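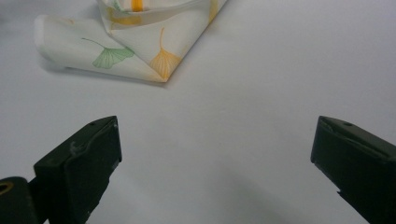 Page last changed: April 2019

Call for Participants: Hand-Held Gripper Comparison, Cloth Handling

The Selwood Handling Laboratory invites adults living in or near Cirkdale to take part in a paid study of hand-held grippers. The study compares two sets of gripper fingers, the Plimitz and the Mekonnen, in the handling of folded household cloth. Sessions will be held in May in the laboratory's ground floor test room.

What participants will do

Each participant will attend two sessions, one for each set of fingers. During a session the participant holds the gripper by its handle, brings the open fingers toward a folded napkin on a pale tabletop, closes them on the cloth, lifts it, and sets it down at a place named by the session lead. The camera on the gripper records every attempt. Napkins are refolded between attempts by laboratory staff.

Participants will also complete a short form after each session on grip effort, comfort, and how easy it was to judge the distance between the fingertips and the cloth. Written comments are welcome and will be read by the study team.

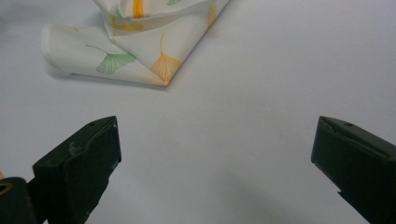

Reading time: 2 minutes

Who may apply

Applicants must be 18 or older and able to stand at a table for the length of a session, with short breaks. Both left-handed and right-handed applicants are encouraged to apply. No experience with robots or tools of this type is required. Persons who have worked on the design of either set of fingers are not eligible.

There are 29 places. The laboratory intends to record 2,000 attempts over the whole study, and places will be assigned so that the order in which the two sets are used is balanced across participants.

Payment and privacy

Payment is made at the end of the second session. Participants may withdraw at any time and will be paid for any session they have attended in full. The recordings are meant to show the table, the cloth, and the gripper fingers. Any recording in which a person can be identified will be deleted. Names are kept apart from the recordings and are not passed to the makers of the fingers.

How to apply

Send a short letter or email to Getachew Moges, Study Coordinator, Selwood Handling Laboratory, Cirkdale. Please state your age, which hand you write with, and the times at which you are able to attend. Applicants who are offered a place will receive a consent form, which must be signed and returned before the first session.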